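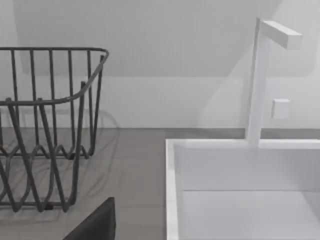

Figure 1. Dish rack and kitchen sink.

Do water-saving leaflets change how much water people use?
Project report, Nov 26, 2021

1. Background

In January the water supplier for Tornham and Rosbridge sent a leaflet called Venen to 3,000 homes. It gave tips on washing up, showers and watering the garden. The follow-up page said the leaflet had "helped households save". I wanted to know what that claim rested on, and the short answer is very little.

The page says 700 homes sent back the reply card, and that most of them said they now used less water. There are two problems with this. People who bother to return a card about saving water are likely to be the ones who cared already. And saying you use less is easy. The card did not ask for a meter reading before or after.

2. What I did

I asked 40 households in Tornham for their meter readings over four weeks. Half had received the leaflet and half had not. I also gave each one a short form asking how they washed up, how long they showered and whether they remembered the leaflet at all.

I did not choose the homes at random. They were people on streets I could walk to, and I know this weakens the results. Two forms came back with readings that went down between weeks, so I left those homes out of the totals.

3. Results

The leaflet group used slightly less water per person, but the gap was smaller than the gap between one week and the next in the same home. One family having visitors was enough to wipe it out. I would not call that a saving.

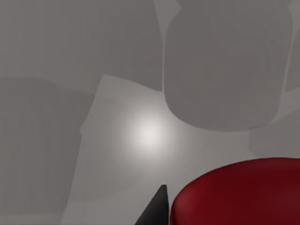 The answers on washing up were the least useful part of the form. Nearly everyone ticked "I do not leave the tap running", including homes with very high readings. Either the water was going somewhere else or people tick the answer they think is right - I suspect the second, but I can't show it.

Only five homes in the leaflet group could name a single tip from it.

4. Other claims

An older scheme on the Villanueva estate in Rosbridge is often quoted as a success, with 2,529 litres saved. I could not find out over how long, or by how many homes. Without that the figure means nothing, yet it appears in the Venen leaflet in large type.

5. Limits

Four weeks is too short, and my sample was small. A proper test would need readings from before the leaflet went out. I asked the supplier for these and had no reply by the hand-in date.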